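About Kravets

Kravets supplies sorting and tabletop storage sets to early-learning rooms, clinics and libraries. The company was started by Danai Dimitriou and Hongjun Liao, who had been making replacement parts for a toy lending library and found that most of the requests were for containers. The first product was a set of painted blocks with a basket to keep them in. It is still in the catalog, under the name Plellitix.

Design and purchasing are handled by Danai Dimitriou. Hongjun Liao runs the workshop, where blocks are cut, sanded and painted. Fengying Bai is responsible for baskets, including the agreements with our weavers and the inspection of each delivery. Orders, repairs and returns go to Wanting Xie.

What we make

A Plellitix set is built around one task: a block is picked up, placed in a container and taken out again. The blocks are cubes in solid colors with no printing on any face. Edges are rounded slightly after cutting so that the paint holds at the corners. The finish is matte – gloss was dropped after the second production run, when customers reported glare under ceiling lights.

Sets are sold in two sizes, with 20 or 60 blocks. The larger set has the same colors as the smaller one. Replacement blocks are sold singly and are matched to the current paint batch, so a small difference in shade from an older set is possible. 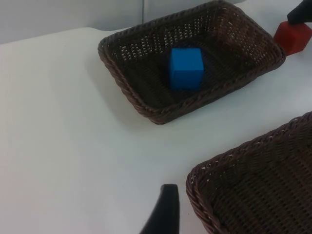
Baskets are specified separately from blocks and take up most of our inspection time. We look for a flat floor, walls that slope outward and a rim with no loose ends. A dark brown weave is our usual choice for sets used on white tables, where the basket's outline is easy to find, and a bright blue cube set down on the woven floor remains distinct from it. The braided rim goes around all four sides and the corners are rounded. Small gaps in the wall weave are accepted. Broken strands are grounds for return to the weaver.

How sets are checked

Every basket is placed on a level table and pressed at each corner. If it rocks, it is rejected. The rim is then wiped with a cotton cloth, which catches on any splinter. Blocks are checked by hand for chips and for paint buildup along the edges. A finished set stands for 11 days before packing to let the paint harden fully.

Repairs and returns

Blocks can be sent back for repainting at any time. Baskets are not rewoven, but a worn one can be exchanged at a reduced price within 30 months of purchase. Please brush out dust before mailing and do not wash the basket.

The workshop closes for the first half of July. Orders received during that period are packed in the order they arrived, starting on the morning we reopen.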